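The Carpet Question

Oct 6, 2024

I have been promising this post since September, when the carpet went down, and three of you have written to ask how it turned out. Three is a landslide by the standards of this blog, so here we go.

Some background for anyone who came in through the soup recipe. The workshop is the long room at the back of the building on Gisside, and until this fall it had a painted concrete floor in a color the landlord called "stone" and everybody else called "wet." It was cold. It was loud. If you dropped a washer it rang like a tiny bell and then rolled under the heaviest object in the room, every time, with what I can only describe as intent.

So I decided on carpet. People have opinions about carpet in a workshop. My brother-in-law put down his fork. Oluwatosin Ogbonna, who has the unit across the hall and whose judgment I trust in all things except music, asked me if I had considered what carpet does with metal filings. I had not. I have now considered it at length, on my knees, with a magnet.

I went to look at samples anyway. The showroom had 42 grays. I know because they were numbered, and because the man there walked me through most of them with a tenderness I have seldom seen outside of a maternity ward. There was a warm gray and a cool gray and a gray that was, he said, "really more of a mood." I took home five little squares and laid them out on the concrete for a week. Two of them showed every crumb. One was lovely and cost as much as a used car. One smelled like a tennis ball.

That left the speckled one, called Skerdale, which is light gray and white and darker gray all mixed together, like a gravel driveway seen from a plane. It's ugly in the way airport carpet is ugly, meaning that somebody clever worked on it for a long time. You could drop a sandwich on Skerdale and have to find it by smell.

Laying it took two of us a full day. Things I would tell my earlier self:

Move everything out first. I moved everything to one end, carpeted the other end, and then moved everything onto the new carpet, which meant that the heavy machine with the handwheel crossed the room twice and my lower back crossed some line of its own.

Buy more blades than you think. The backing eats them. I went through a whole pack and finished the doorway with the kitchen scissors, and it looks like it.

Don't let anybody "just roll the chair over it quickly to see." The glue was not ready for the chair.

The good news is that the room is quiet now. I hadn't understood how much of my bad temper was echo. I can have the radio on low and hear the words. My feet are warm. I kneel down to look at the underside of something and I don't get back up making the noise my father makes.

The bad news is that Skerdale hides everything, and I do mean everything. It hides crumbs, which was the plan. It also hides set screws, springs, the little e-clips, the cap to my good pen, and one earring that isn't mine and that I would like to return. On the concrete, a lost part at least had the courtesy to be visible under the bench. On the carpet it's simply absorbed. I have started working over a baking tray like a jeweler, or like someone who has lost one too many springs.

Then there's the dust. I had a theory that carpet would hold the dust down and the machines would stay cleaner. I was rather proud of this theory and explained it to several people. I won't say it was completely wrong, but anything black and ribbed in that room still collects specks the way my good coat collects cat. You wipe along one fold, you admire your work, and you have pushed it all into the next fold. I now own a paintbrush that is only for this. It was the second-cheapest brush in the store and it is the best tool I have.

Vacuuming happens on the evenings when I remember, which works out to less often than Oluwatosin thinks it should. The vacuum is an old Tanabe with a hose that has been mended in three places. It takes me 40 minutes to do the room properly, moving the stools and going around the bases of things, and then I empty the canister onto newspaper and go through it like a raccoon. Last time I recovered a hex key I had already replaced.

Would I do it again? Yes, in the same gray, with a helper who has a better back and a doorway cut with something other than scissors. I might keep a strip of bare floor by the bench for the filings. The offcuts are rolled up behind the door, by the way, and if any of you within driving distance want a piece for a hallway or a dog, write to me. Bring a magnet.

Next time I'll get to the shelves, unless the Vostidow brackets are still on back order, in which case it'll be soup again.

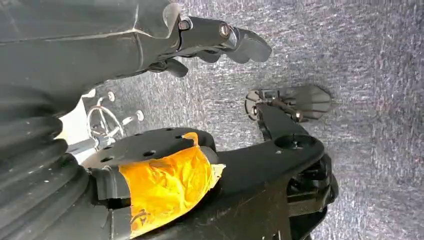
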